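Tumari Song and Story Archive
Progress report to the Elberg Fund, period ending February

We are past the halfway point, and it has been a wonderful stretch of work! When we last wrote, the catalog of ballads and heroic tales held 80 entries. It now holds 93, and the thirteen new ones include the long Vaher version of the ferryman's ballad, which we had only known from a torn songbook.

Wim Michiels has finished the first full transcription of it (over 2,000 lines, with the refrains written out every time, bless him). The ending differs from the printed one. The ferryman comes home, and his sister sings the last nine verses instead of the priest. We are all a bit giddy about this.
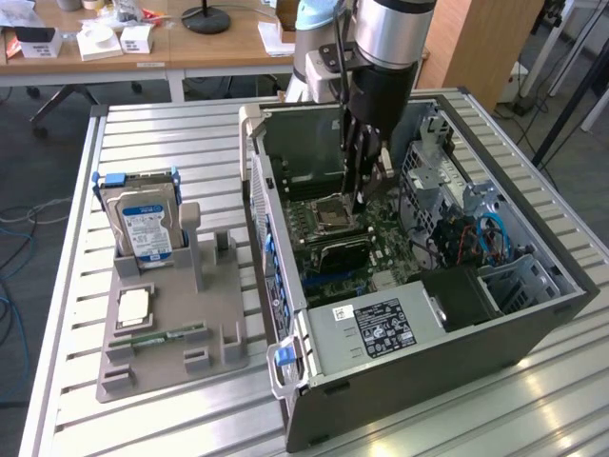

Open desktop computer tower on the worktable, with the gripper above the motherboard.

Reading copies have gone out to 70 school and town libraries. Two asked for the melodies too, so we have added simple notation to the back pages – one voice, no chords. The Oltance reading group tried the new layout in its evening session and wanted wider margins for notes. Done.

Spending is in line with the plan except for paper, which went over. We covered that from the travel line, as agreed by phone.

Still open: the index of first lines, the glossary of dialect words, and permission for three tunes from the Vaher collection. Wim will start on the glossary next, and we hope to send you a draft with our next report.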